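Gelix two-arm kit, anyone running one yet?

General Hardware > Arms and Grippers

benchpress29
Okay so I've been going back and forth on the Gelix two-arm bundle since February and I'm this close to ordering. I want it for pick and place on mixed household stuff, the kind of junk that never comes in the same shape twice. The product page is all cubes and cans (of course it is) and the only review I found was a guy stacking blocks. Does anybody here own one? Mostly I want to know how the stock fingers do on round or soft things, and whether support answers email.

lowtorque
Ours has been up for 7 weeks. The arms are good. The software is fine once you stop fighting it. Support got back to me in 2 days, so no complaints there. I wrote up the longer version for our shop page, pasting it in below so you don't have to hunt for it.

Fruit was the first thing I tried that made me like this kit. The mango is in the left gripper and the right one is going over to the basket with its fingers open. I run both arms from the one Huang control script and only changed the grip force between objects.

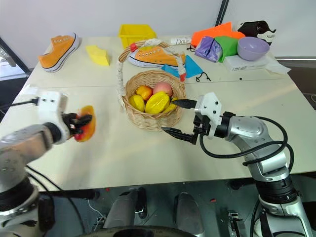 Posted by lowtorque | Jul 9, 2019 | Filed under: Arms, Reviews

The stock fingers are narrow and kind of pointy, and I expected them to be terrible on fruit. They did better than I thought! The peach was easy. The star fruit is a pain with those ridges, you want to come at it so the fingers land across the ridges and stay there, and I still drop one now and then. The mango is heavy enough that it'll swing if you pick it off center. Keep the lift slow and it behaves.

The tall handle on the basket is the real test. If your planner likes to come straight down from above it will clip that handle every single time. I ended up adding 4 waypoints by hand so the arm comes in from the side, and that cleared it up.

Gripes: the cable on top of the arm. It's thick, it makes a big loop, and there's no clip in the box for it. I also think the manual was translated in a hurry. Calibration took me a whole evening and it should be twenty minutes' work.

Would I buy it again, yeah, I would.

prikar_or_bust
Gonna disagree with some of this. I had the Gelix for a month and sent it back for a Prikar. The narrow fingers are exactly the problem. Mine left little dents in anything ripe, and a bruised peach is a failed pick in my book even if it makes it into the basket. Prikar ships wide pads and you're done.

lowtorque
Did you turn the force down from the default? It ships way too high. I've got mine at 29 on the slider and the skin stays clean.

prikar_or_bust
I had it lower than that and then it dropped the heavy stuff. Maybe I got a bad gripper, who knows. Still shouldn't take that much babysitting at this price.

mudroom_mike
You can get soft sleeves from Morkico that slide right over the Gelix fingers, fyi. Cheap, and they come off in a second. They do make the tips fatter so you lose some reach into tight spots.

benchpress29
Oh nice, I didn't know about the sleeves. @lowtorque I see shoes and a drawstring pouch on the table too, have you tried the shoes?

lowtorque
Sneakers are easy, pinch the canvas near the ankle and go. Soft bags are hit or miss. The fingers grab fine, it's the letting go, the cloth likes to hang on to one tip.

prikar_or_bust
Prikar does that on cloth too, I'll give you that one.

benchpress29
Alright, ordering the Gelix plus a set of sleeves. Will report back on the dents.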